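Grey mottled worktop against an off-white wall – seal the joint or leave it?

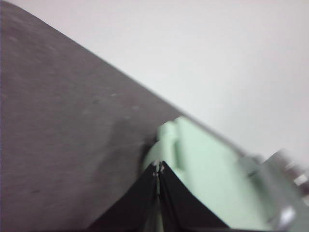

Stereck

Reading time: 2 minutes

I have a matt grey surface with light flecks and darker specks, meeting a plain off-white wall in one long straight line. No upstand, no trim. I want to know whether to run a bead of silicone along the joint or leave it dry. The room is a workroom with no sink, and the surface gets wiped down with a damp cloth at the end of the day. The wall is ordinary emulsion over plaster. Depth of the gap is 2 mm at the widest point, measured with a feeler gauge.

Peltus
Seal it. 2 mm is well within what a neutral-cure silicone will take. Acetoxy types can react with some stone and cement-based tops, so check what yours is made of before buying. Mask both sides, gun it, tool it once, pull the tape while it is still wet.

Treltenden
I would leave it. A bead on emulsion bonds to the paint, and the paint is the weakest layer there. The first time the top moves, the silicone takes a strip of paint with it. With no sink in the room there is very little water to keep out.

Peltus
Moisture is only half of it. Crumbs, dust and swarf go down that gap and stay there. If paint adhesion is the worry, sand back a strip, prime it and repaint before sealing.

Treltenden
That is a day of work to solve a problem a vacuum nozzle solves in a minute. A decorator's caulk would also be easier to cut out later, if he must fill it.

Peltus
Caulk shrinks and cracks at a worktop joint. I have raked out enough of it. It is made for skirting and architraves.

Stereck
The top is a solid composite, bought secondhand, so no data sheet. It sits on a frame fixed to the floor and is not fixed to the wall. I pushed down hard on the back edge and could not see any movement.

Treloar
Then either will work and the question is appearance. Colour matters more than people expect with a speckled grey. A white bead will read as part of the wall and keep the line sharp. A grey bead never matches a mottled top, it only looks like a dirty edge. I did mine in mid grey in July and cut it out again 6 weeks later.

Treltenden
Agreed on white, if it is done at all. It will yellow, mind.

Peltus
Not if you buy a decent one.

Stereck
White neutral-cure it is, after sanding and priming a strip of the wall. I will try a short length at one end first and leave it for a week.

Related threads
Removing old silicone from painted plaster
Matt worktops and cleaning marks
Upstand or no upstand in a workroom
Scribing a top to an uneven wall

Contact us | Copyright Treltenden Workroom Forum | Back to top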